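Stories Recipes Interviews About Subscribe
Interviews > Everyday Things > Cups and Cans

The woman who runs the small rental pantry in Callholm keeps a kettle going all day, and she had poured me a tea before I'd found my notebook. She lends out tableware for picnics, birthdays, school fairs, the odd wedding where the couple doesn't mind plastic, and she has been doing it for seven years out of two rooms behind the old bakery.

I had come to ask her about cups. It sounds like a thin subject for an afternoon, I know, but she talked for most of it and I was sorry when it got dark.

"People think I'm joking when I say I own 3000 cups," she told me, settling in. "I started with 32. My sister-in-law bought them for a christening over in Brunau and then didn't want them in the house, and I thought, well, I have a shelf."

She is particular about color. Pastels and brights go out mixed, always, and she has her reasons, which took us through a second pot of tea. "Children remember a color. They won't remember where they put a cup down, but they'll come back across a whole lawn and say, mine's the green one. With white cups you wash twice as many, you really do, everybody just takes a fresh one."

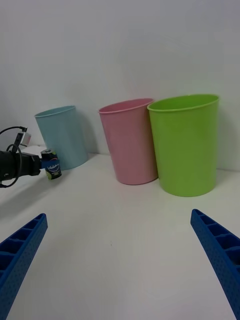 Light blue, pink and lime green, with a can for company.

The tall shape matters to her as well. She likes a cup that's wider at the top than at the bottom so it will stack, and she likes a rolled lip, "because a sharp edge on a cup is a miserable thing to drink from, and I'll tell that to anyone who'll listen." Before an order leaves she stands a few of each color on a white table and looks at them from the doorway, the way a guest would. (She made me do it too, and I have to say I came around to the pink.)

Then we got on to cans, which she has mixed feelings about! Most of her customers serve drinks in cans now, and she spent a good while last June wondering if anyone would need cups at all.

"They do, though. A grown-up will drink out of the can and be perfectly happy. But you open one can and there are two little ones waiting, so you want cups, and you want them next to the cans and not at the far end with the napkins." 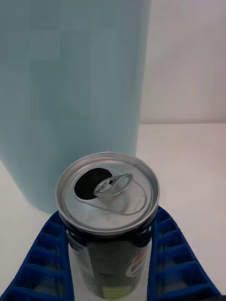

An open can is the thing she worries about most at an outdoor party, on account of the wasps, and she tells every family the same: pour it out, where you can see what you're drinking. She also asks them to leave the tabs on. One summer a whole order came back with loose tabs rattling in the bottoms of the cups, and she was 5 days fishing them out and washing everything over again.

I asked if she would ever switch to glass. She laughed and went to see to the kettle, and called back from the other room that she had tried it once, for a garden lunch on Ikeda Street, and had lain awake the whole night before listening for rain.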